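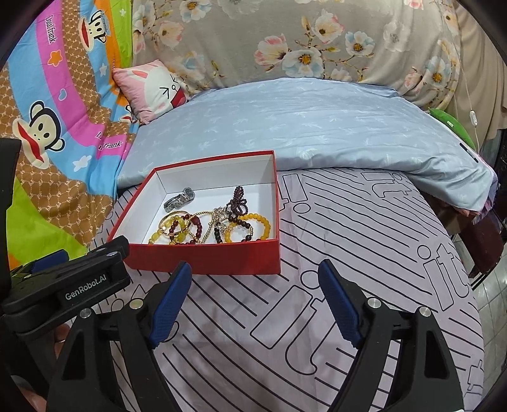
# Jewelry Box Sorting: Data Card

Skekuveck collection, part 12
By Boonsong Inthanon, May
3 comments | 20 shares

## Summary

This part covers small jewelry kept in a shallow box on a bed: bead bracelets, chains, bangles and watches. The activity is sorting. Pieces are taken out of the box, laid on the sheet, and put back. The part has 528 short clips, most of them under 20 seconds.

The other parts of Skekuveck cover drawers, shoes and folded clothes. They are listed in the main index and use the same folder layout as this one.

## Contents

- `clips/` holds the clips, numbered from 001
- `notes/` has one text file per clip, with the start and end of each move
- `items.csv` lists the jewelry by type and main color
- `splits/` names the 200 clips set aside for testing

## Item types

The list uses plain names. We did not try to identify stones or metals, so "gold" and "silver" mean the color and nothing more.

- **watch** — any wristwatch, with a link bracelet or a strap
- **bead bracelet** — round beads, one color or mixed. Black beads with a run of gold ones count as one item, listed as black
- **bead strand** — a longer string of small beads, usually bundled. Maroon and dark red are separate colors in the list
- **chain** — thin metal, twisted or plain. In the gold chain bracelet entry, the shape it makes on the sheet is noted as open, folded or tangled. One lying in a loose leaf or teardrop shape is "open"
- **bangle** — stiff and closed, such as the slim rose-gold one
- **other** — clasps, pendants and anything that could not be told apart inside the box

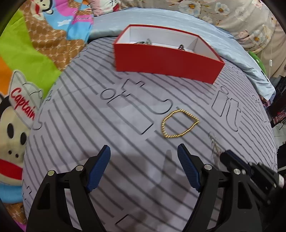 ## How the notes are written

Each line gives the item, where it started and where it ended. Places are `box`, `sheet` or `off bed`. An item hanging over the wall of the box is still `box`. When two pieces are hooked together and come up as a pair, both are listed on one line with a plus sign.

Times are to the nearest half second. Gatiseck wrote the first set of notes and Limsakul checked them. Where they disagreed on the end of a move, the later time was kept.

## Known problems

- Very fine silver chains are hard to make out against the light gray print. About 12 clips have a chain missing from the notes.
- The sheet has large outlined letters on it. Text tools pick these up, so filter them out if you are working with labels.
- Small pieces close to the front wall of the box are often partly hidden. Use `other` for these and do not guess.
- Clip 200 has two note files. Use the longer one.

## Changes

The second release fixed the color column in `items.csv`, where yellow-orange and yellow-green beads had both been entered as yellow. Olivano keeps a copy of the first release for anyone who needs to match older results.

Corrections can be sent to the Skekuveck list. They are read on Tuesday.

Contact | Copyright Skekuveck | Back to top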